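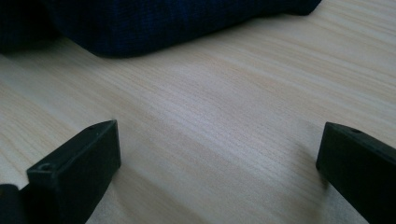
Tabletop 583: surface and daylight checks

Gallery updated 14/12/2021
Shop notes and captions: Réjean Landry

Job 583 is a wood tabletop in a pale blond tone, kept light at the owner's request. The work covered the top face and the edges. The base was left alone. The top was sanded, wiped down, coated with Privwood clear and put back in the dining room it came from. The captions follow the order of the work, with the room checks at the end.

Color names on this page are shop terms. "Blond" is the general tone of the top, "cream" is the paler band in the grain and "tan" is the darker streak. Screens vary, so please don't order a matching shelf from a web page. Ask for a sample.

PREPARATION

Top face before sanding
Old wax removed with two passes of solvent and a clean rag. Marks near the seating side were circled in soft pencil so they could be found again after the first pass.

First pass, 100 grit
Sanded along the grain for the full length of each stroke. The pencil circles were gone after this pass except for one, which was worked by hand with a cork block.

Edge detail
Edges eased by hand. The arris is broken just enough that a sleeve doesn't catch on it. No router was used.

Dust removal
Vacuum, then a barely damp cloth, then 20 minutes of standing time before the next grit. The cloth raises the grain slightly and the following pass takes it back down.

FINISH

Test strip on the underside
Three products were tried on the underside, where the strips remain. Dornau oil turned the wood too yellow for the owner. The Bakus sealer kept the color but showed lap marks. Privwood clear was chosen for the top.

First coat
Applied thin with a pad, working from the wall side toward the seating side. Wet edges were kept short. The pad was changed halfway through.

Between coats
Light rub with a worn gray pad. Any nib that can be felt with a fingertip is removed at this point, as the second coat will only make it larger.

Second coat
Same method as the first, but turned 90 degrees at the ends for a single crossing stroke, then laid off with the grain again. This evens out the starts and stops.

GRAIN AND LIGHT

General figure
Fine, closely spaced lines, with thin tan streaks between paler cream bands. Mostly straight. The finish should leave this spacing readable and should not fill it with color.

Wavy area
A few darker lines curve through the straight pattern and the grain is stronger here. Stain would have made the area much heavier than the wood next to it. Clear finish keeps the difference small.

Daylight, low angle
The sheen is faint and even. It was judged in soft daylight from a chair, then again standing. A satin finish that looks flat from above can still show streaks from the side.

Dark cloth check
Navy fabric on the blond top, with the wood a little darker in the shadow under its lower edge. Dark textile gives the eye a fixed reference when comparing tone from one day to the next. Use something clean, with no zippers or rivets.

ROOM AND USE

Position in the room
The table went back near the window. The Carrier unit on the wall has its louvers turned upward so that warm air does not blow straight across the top in heating season.

Underside, one year mark
Small pencil line near the center for checking cup. Lay a straightedge across the line in December, when the room is driest, and write the reading beside it.

Felt pads
Fitted under lamps and bowls only. Place mats with rubber backing should stay off the top for the first month, including overnight.

Cleaning cloth
Soft cotton, slightly damp, followed by a dry one. Wipe along the grain. No spray polish, silicone or vinegar.

Folded laundry
Fine on this surface once fully dry. Damp knitwear and towels should go on a rack. Dark dye can move into a light finish if moisture sits under the cloth for several hours.

Leftover material
One part-used can of Privwood clear went back with the table. The lid is marked with the job number and the opening date. Stir it slowly before use and do not shake.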